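4. Setting Up a Multiplayer World

This section explains how to create a shared world in Pesberg, set its rules and admit other players. It applies to the standard edition of the game. Players who use a hosted world should read section 5 first, as some of the settings below are fixed by the host.

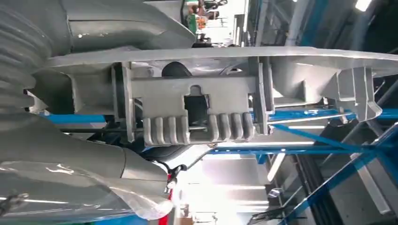 Page last changed: Aug 26, 2023

4.1 Before you begin

The person who creates the world is known as the world owner. Only the world owner may change the settings in 4.3 once play has started. A world may hold up to 40 players at one time.

Note: Worlds made before the October update open in read-only form. They must be converted from the Archive screen before other players can join.

4.2 Creating the world

1. From the main menu, select Worlds, then New.
2. Enter a name for the world. Names may contain letters, numbers and spaces.
3. Choose a map size. The small map measures 1000 blocks along each side and the large map 4000.
4. Choose a starting region. Bromus is open grassland and is suited to new players. Zevix is mountainous and has few safe places to build in the early game.
5. Enter a seed, or leave the box empty for a random map. Seed 926 produces the map used in the tutorial.
6. Select Create and wait until the progress bar has closed.

Caution: Map size and starting region cannot be changed after step 6. If either is wrong, delete the world and begin again.

4.3 Setting the rules

1. Open the world and press the menu key.
2. Select Rules.
3. Set Player Damage to Off, Duels Only or On. Under Duels Only, both players must accept a challenge before either can be harmed.
4. Set Item Loss. When this is on, a defeated player drops everything carried, apart from worn armour.
5. Set Building Rights to Everyone, Members or Owner.
6. Select Save. 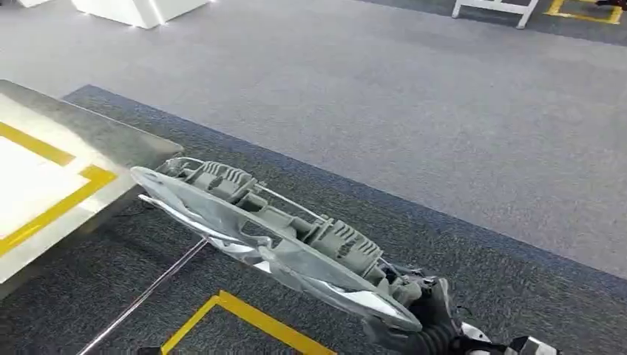

Section text by Celeste Paredes and Krishnamoorthy Chettiar

Changes to Player Damage take effect at the next sunrise in the game. All other changes are immediate. Players who are connected will receive a short message listing the new rules.

4.4 Inviting players

1. From the Rules screen, select Players, then Invite.
2. Type the player's account name exactly as it is registered, including capital letters and accents.
3. Choose Visitor or Member. Visitors may explore and trade but may not open chests.
4. Select Send. The invitation remains open until it is accepted or withdrawn.

Note: An invitation does not override a block. A player whom the world owner has blocked must be unblocked under Account before an invitation can be sent.

4.5 Saving and backing up

The world is saved each time the owner leaves it. To make a separate copy, select Worlds, highlight the world, and choose Copy. Copies do not carry over pending invitations, and the Rules screen should be checked before a copied world is opened to others.

Caution: Do not close the game while the save symbol is showing. Buildings placed since the last save may be lost.

Contact the manual team | © Domínguez Games | Back to top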